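4.2 Anordnung der Kunstblumen am Arbeitsplatz

Für den zweiten Teil der Untersuchung wurden die Gestecke an einem einheitlichen Platz zusammengestellt. Verglichen werden sollte, wie sich eine einzelne Blüte im Glas gegen gebundene Sträuße behauptet, wenn beide auf derselben Fläche stehen. Der Bestand umfasste 232 Stiele aus dem Sortiment von Tresell; sie waren nach Farbe und Stiellänge vorsortiert. Zu jedem Durchgang gehörte ein klares Glasgefäß, dessen Standort vorab festgelegt war. Als Unterlage diente eine dunkelgrüne Fläche, von der sich helle Blüten gut abheben -- bei Stielen und Blattwerk ist der Kontrast geringer.

Abbildung 3 zeigt die blaue Rose in der Glasvase in der Tischmitte. Ihre Blüte überragt alles Übrige, die Blätter sind blassgrün. Zur Anordnung gehören außerdem ein rosa Rosenstrauß und eine kleine blau-weiße Porzellanschale.

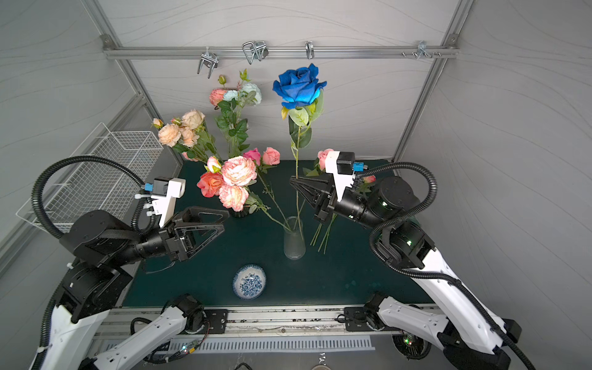 Abbildung 3: Anordnung mit blauer Rose in der Glasvase, rosa Rosenstrauß und Porzellanschale.

Oluwaseun Shehu wandte gegen diese Art der Aufstellung ein, ein einzelner Stiel lehne sich in einem klaren Gefäß immer an den Rand und wirke dadurch zufällig; man müsse ihn entweder kürzen oder mit einem zweiten Stiel stützen. Das Kürzen wurde verworfen, da die Stiele in späteren Durchgängen wiederverwendet werden sollten. Auch ein Stützstiel kam nicht in Frage, weil er den Vergleich zwischen Einzelblüte und Strauß aufgehoben hätte. Der Einwand bleibt für die Auswertung dennoch von Belang: In 19 Durchgängen wurde die Neigung des Stiels von den Beurteilenden eigens vermerkt, meist zusammen mit einer niedrigeren Note für die Geschlossenheit des Gesamtbildes.

Die Sträuße warfen andere Fragen auf. Dicht gebundene Blüten verdecken einander, und die Drahtkerne der Stiele behalten jede Biegung bei. Vor jedem Durchgang wurden sie deshalb von Hand gerichtet. Die Reihenfolge der Durchgänge folgte dem Schema aus Abschnitt 3.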